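Small Ovens, Small Bakery: a Talk With the Owner of Diden
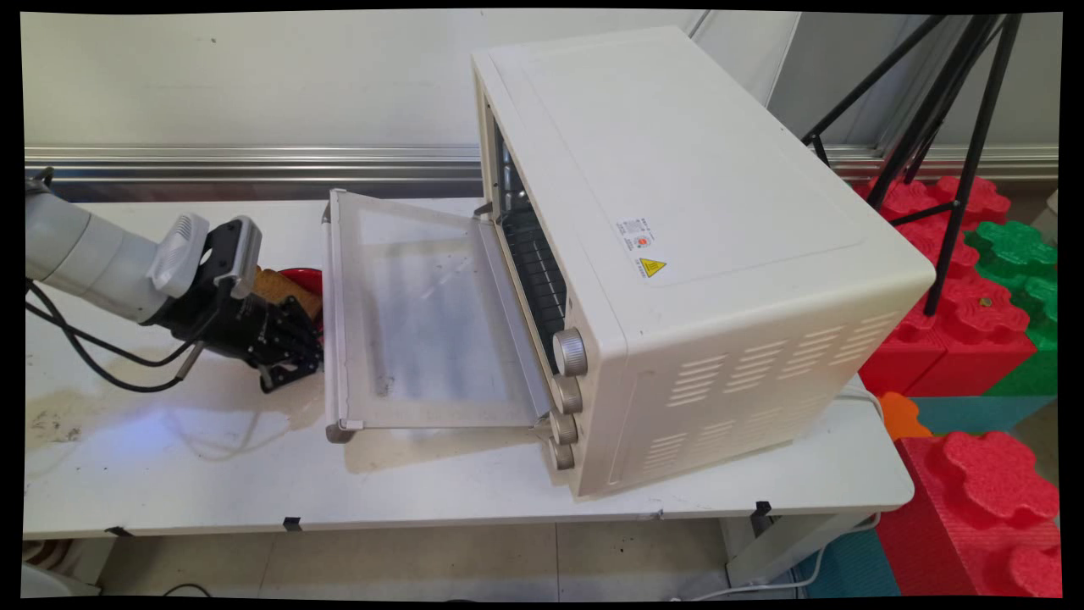

Photo: Wilura

The owner of Diden, a bakery in Skekeston, started in February with 2 kinds of bread. "I was afraid every morning," she tells me. "I sold 100 loaves in the first month, and my sister bought many of them."

She learned the work from her aunt, at the Huỳnh family shop. "My aunt never used a recipe — only her hands." Now she writes everything down. Does she want a second shop? "No. I want to sleep until five o'clock."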